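Besmont Event Hire – Frequently Asked Questions

How far ahead should I book?

For anything between November and March, as soon as you have a venue. The big marquee goes first, then the dance floor, then the chairs that don't pinch. If your wedding is in July we can usually fit you in with a fortnight's notice, and we'll quietly admire your nerve.

Do you charge a deposit?

Yes, a quarter of the total, which holds your date. The rest is due before the truck leaves the yard. Milagros Jara looks after bookings and will send one reminder. The second one comes with a phone call. 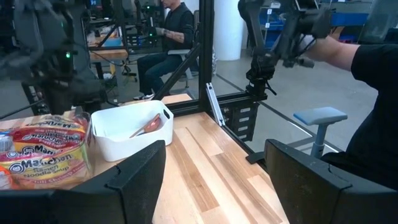
Is delivery included?

Inside the metro area, yes, to ground level. Stairs cost extra, and a venue described as "just up a little track" costs whatever the tow costs. Please tell us about gates, low branches and neighbours with opinions when you book.

How big a marquee do I need?

Our largest seats 400 at round tables, or rather more if you use long ones and your guests are fond of each other. Allow extra room for a band, a bar and the uncle who dances sideways. If you're not sure, send us a guest number and a rough sketch of the yard. It doesn't need to be a good sketch.

Can we put the marquee up ourselves?

No. We have seen it tried.

What happens if it rains?

The marquee gets wet and you don't. Walls can be added up to 2 days beforehand for a flat fee. In high winds we follow the installer's limits, and if Mieczysław Michalski says the roof comes down, it comes down, even during the speeches. Some customers have thanked him for it.

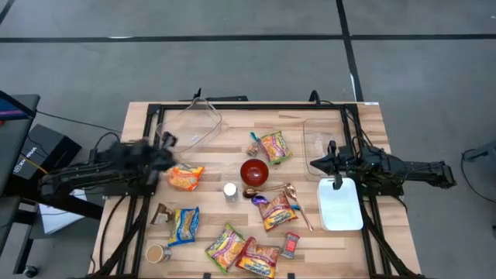
Do I need to wash the crockery?

Scrape it, stack it and put it back in the crates it came in. We do the washing. Glasses go upside down in their racks, empty. We mention "empty" in the contract as well, and it still comes as news to people.

What if something gets broken?

A couple of plates in a big order won't trouble anyone. Past that, we charge replacement cost from the price list in your contract. Tablecloths with candle wax can generally be saved. Tablecloths with sparkler holes have gone to a better place.

Which tableware ranges do you carry?

Two. Tolex is plain, stacks well and survives children. Hsieh is the dark range, popular for grazing tables and for people who've used the word "moody" in an email. You can mix them, and we have 86 place settings of Hsieh before you'd need to.

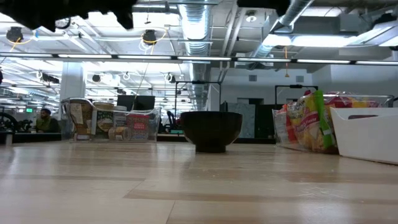
Black footed bowl

Can I change my numbers after booking?

Up or down, until a week out. After that you can go up if we've got the stock, but you can't go down.

When do you pick up?

From 9 am the next morning unless we've agreed on something else. Someone has to be there, preferably someone who went to bed.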